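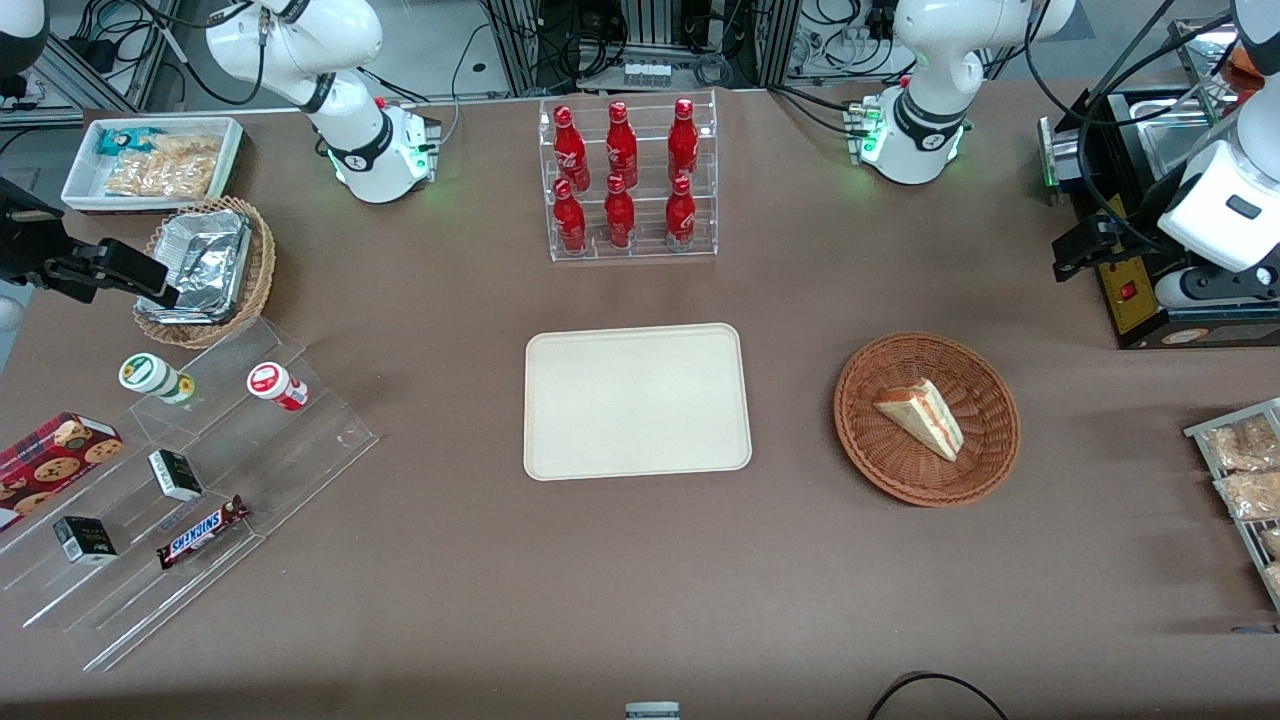

Fandom > Essays > Fan Fiction

Search this archive
Title, author or tag
Go

Let Unfinished Stories Stay Up

August 1, 2020

Last month a writer I have followed for years took down everything she had posted. She went by Kekel, and her longest story was a Plasstead fic that stopped in the middle of chapter 21. She had been getting comments asking when chapter 22 was coming. Some of them were polite. After enough of those she deleted the account, and the story went with it.

I think we did that to her, as readers, and I think we should talk about how we treat stories that don't have an ending.

For anyone who came to this essay from somewhere else, Plasstead was a cartoon about a family of lighthouse keepers on a planet with no sun. It ran for two seasons and was canceled on a cliffhanger. Captain Hellström goes down the stairs with the lamp, the door shuts, credits. The people who loved it have been writing what happened behind that door ever since. So this is a fandom built on an unfinished story, and you would expect us to be patient with them. We aren't.

The usual complaint goes like this. A reader gives a story hours of attention, and the writer owes that reader a conclusion. Vikas Pant made this case on the Furnitz boards in the spring, and he made it well. He said posting a first chapter is a kind of promise, and that writers who can't keep it should finish the whole draft before they put any of it online. He pointed out that he does this himself. He does, and his stories are good.

But most people don't write that way, and I don't see why they should have to. A lot of fan fiction gets written because somebody had a free evening and an idea about two characters stuck in a boat. They post it, a few readers like it, they write more. Then the job changes or the baby comes or they just start caring about a different show. Under Vikas's rule, that writer would never have posted chapter one. I would sooner have the boat.

I went through my own bookmarks while writing this. Of the stories I have reread more than twice, a good half are not finished. One of them is 700 words long and ends on a comma. I know parts of it by heart. I have also read plenty of completed stories where you could tell the last three chapters were written out of duty, with everybody paired off and the villain falling down a well. Those had endings and I don't remember a thing about the characters in them.

Marietjie Kekana, who moderated our old mailing list, had a rule about this back when stories came by email. You could write to an author and say what you liked. You could not ask for more. People grumbled, and I grumbled too, because I was nineteen and wanted more. Looking back, that list kept its writers longer than any site I have used since. Some of them would go silent for a year and come back with a new part, and it was a nice surprise for everyone, them included.

The comment box made asking too easy. "Update soon!" takes two seconds to type and most of the people typing it mean it as praise. I have typed it. On the other end, though, it reads as a bill. Kekel told me once that she had stopped opening her notifications, and that she missed hearing from people who had read the chapter and had something to say about it – a line they liked, a guess about the lamp, even an argument.

I do think writers can help a little. If you know you are done with a story, put a note at the top. Readers who can't stand an open ending will skip it, and that's fine. If you have an outline and you are never going to use it, consider posting that. I have read some very satisfying outlines. None of this should be required, and a site that tried to require it would lose half its archive.

What I would ask of readers is smaller. Comment on the part that exists. If the last chapter went up six years ago, comment anyway, as people do like to hear it. And save your own copies of what you love, for your own reading. I didn't save Kekel's. I can still tell you how chapter 21 opens, with the younger sister counting the stairs out loud, but I have lost the exact words.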